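Ticket: Internet stops working every half hour, wifi still shows full bars
Category: Home broadband > Connection drops
Opened: 8 October 2024
Area: Istville
Status: Solved, awaiting customer confirmation

Hello, I hope this is the right place for this, the chat window kept closing on me (because of the very problem I was trying to report, which made me laugh the first time and not the second).

We moved on to the Zindard fibre package in the summer and it was lovely, properly quick. Since the weekend it's been dropping out on a sort of timer. The laptop says connected, full bars, the works, but no pages load. I turn the wifi off and on again, sometimes three or four times, and it comes back. Then 30 minutes later, gone again! I started writing the times down on the back of an envelope and they're so regular you could boil eggs by them. My phone does it too, but not always at the same moment as the laptop, and my husband's work computer upstairs, which is plugged in with a cable, has done it twice.

Things I've tried so far: restarting the router, leaving it off for a good ten minutes, a new cable between the router and the white box on the wall, forgetting the network and joining it again. I also tried to log in to the router settings using the address on the sticker and got a plain page saying error 400, so I couldn't look at anything in there. The lights on the router stay green the whole time. I've been working in the kitchen, which is the nearest room to it, with the laptop on the worktop, so I don't think it can be the distance. 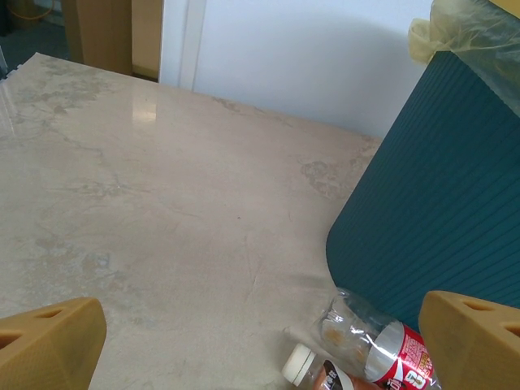

Nataša Kneževič replied: Thanks for such a thorough write-up, the envelope was a very good idea. I've tested your line from here and it hasn't dropped once since the weekend, so I'd leave the router alone for now and please don't factory reset it. Full bars with no pages, on cable as well as wifi, makes me wonder about addresses. Next time it goes, before you switch anything off and on, could you look at the network details on the laptop and tell me the numbers next to "IPv4 address" and "Default gateway"? Then do the same once it's working again. Also, is there any other network kit in the house, such as an extender or an old router?

Right, I have numbers for you. It went at ten past eleven and I got them down before I touched anything.

Not working: address 192.168.0.14, gateway 192.168.0.1
Working: address 192.168.1.52, gateway 192.168.1.1

I have no idea what that means but even I can see they're different. I rang my husband at that point and read them out to him and he went very quiet.

On the other kit, I said no out loud when I read your message and then went to have a look anyway. We had an electrician from Dimitriou in last week to put some sockets on the landing, and he'd had to empty half the cupboard under the stairs to get at the wiring. It's not a cupboard anyone goes into for pleasure. 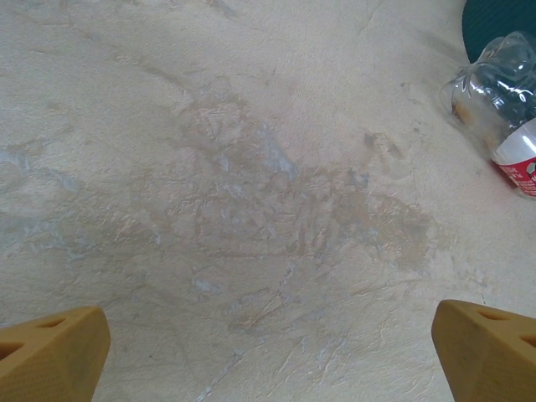

Anyway, behind the hoover was the old Valis router from our previous provider, which we'd kept "just in case", and it was plugged in and switched on! There was a cable going from it to the same little switch that feeds the upstairs sockets. I think everything must have been tidied back in with all the plugs pushed into whichever holes they fitted, and I couldn't swear it wasn't me who did that.

I've unplugged it from the mains and pulled the cable out of the switch. Is that all I need to do?

Nataša Kneževič replied: That will be it! Both routers were handing out addresses, and each device took whichever answer reached it first. The old one isn't connected to the outside world, so anything that listened to it got stuck. It probably hands out short leases, hence the half-hour pattern. Please restart the laptop, the phone and the upstairs computer once each so they all pick up a fresh address. The settings page should open too if you use 192.168.1.1, as the address on your sticker was changed in an update. I'll leave the ticket open for two days.

All restarted. Laptop says 192.168.1.52, phone says 192.168.1.53, and upstairs has one starting the same way. The settings page opens now as well, though I looked at it and shut it again. 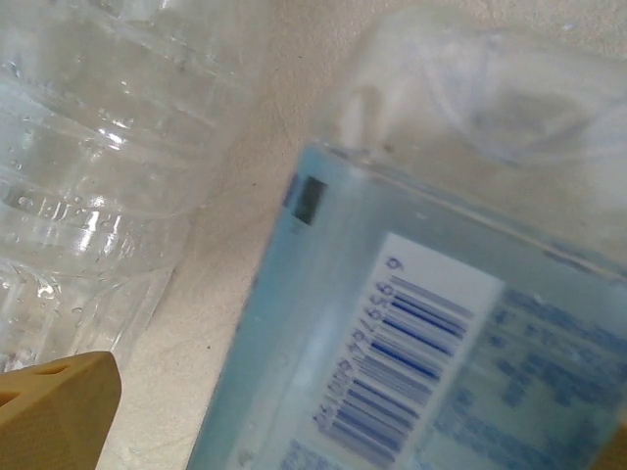 Clear plastic water bottle, on its side.

Update, same evening. Not one drop since lunch, and we had the telly streaming and a video call going at once. The old Valis is in a bag by the front door for the tip. One more small thing while I've got you: the upstairs computer is still using the printer's old address, so it says the printer is offline, but the phone prints fine. Do I remove the printer and add it again, or should that sort itself out overnight?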